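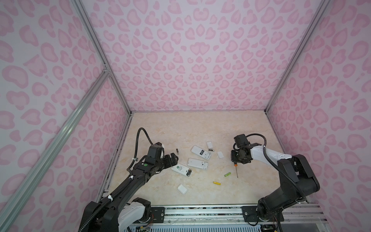

Comparing Two Gripper Finger Sets on a Battery Task

This procedure applies to two-arm stations at Valtdale. It compares the Garkidine and Yeom finger sets on small household parts.

1. Place the remote controls face down, with the covers and batteries set apart from them.

2. Fit the same finger set to both arms. Check that the cable conduit does not pull when the wrist turns.

3. Run 5 trials. In each trial, one arm holds the remote while the other inserts a battery and presses the cover shut.

4. Record every dropped part – including covers – on the trial sheet.

5. Change the finger set, repeat the gripper zero and run the same trials again.

The screwdriver pickup is scored separately. Completed sheets should be sent to Natalie Ackroyd.

Last revised 2022-03-04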